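Teaching the arm PC teardown: by hand or by remote?
Tistwood Makers forum > Automation

fenlark
February 25, 2023
Right, I need opinions. I've been trying to teach our arm to help strip old desktops and I keep going back and forth on how to show it the job. Grabbing the arm and pushing it through the moves by hand feels lovely and natural, but my own hands end up in the way of everything. Driving it with the remote sticks keeps me clear, only I'm dreadful at it. Pulling one data cable took me 7 goes yesterday!

What do the rest of you do? I'd like to have something decent to show at the Messina meet-up in September.

mossy_kettle
Remote, every time. If you push the arm by hand you feel the cable let go through your own fingers, and the arm learns nothing from that. With the sticks you only get what the camera gives you, so you slow down and look properly.

We do ours with two people. One drives, the other sits at the case with a screwdriver and works on the drive bay while the gripper goes in. Wrist view from one of ours:

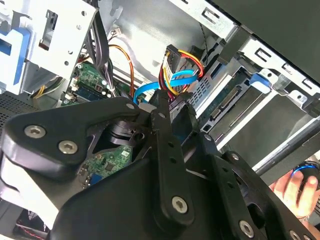
Re: by hand or by remote?

oldsolder
Can't agree with mossy I'm afraid. Look how tight it is in there — drive cage, black cables hanging down, the blue data cable looping over the power wires. I'd never get two fingers past that lot on sticks without snagging something. By hand I can tilt the wrist a hair and feel when it's touching metal.

Also, doesn't the screwdriver confuse things? Your arm will learn that a hand always turns up from the bottom right.

mossy_kettle
Fair point about the hand! We swap sides now and then, and do some runs with the driver working alone. Not nearly enough of them, I admit.

As for snagging, yes, it happens. I keep those runs if I recover from them and bin the rest.

quillfish
Bit of both here. I push it by hand to get it over the case and lined up, save that position, then go to remote for the fiddly part. The Fotix sticks are a bit stiff but you can turn the speed right down in the settings, which helped me no end.

How many runs are you recording, fenlark? I had 97 for a single plug and it still missed whenever I shifted the case along the bench. Somebody on the Stadimska list told me to aim for 1000 and I nearly packed it in.

fenlark
Er, 12 so far. Oh dear.

oldsolder
Move the case between every run then, even by a thumb's width. I'd sooner have a few messy ones than a great pile all the same.

mossy_kettle
That bit I do agree with. And leave the wires as you find them, don't tidy first. I cable-tied everything in my early ones and it was lost the moment it met a normal PC.

fenlark
OK, trying quillfish's way tonight, slow speed, case shoved about. Does anyone save the hand-guided bit as part of the run, or start recording after the switch?

quillfish
After the switch. Otherwise your arms are all over the video.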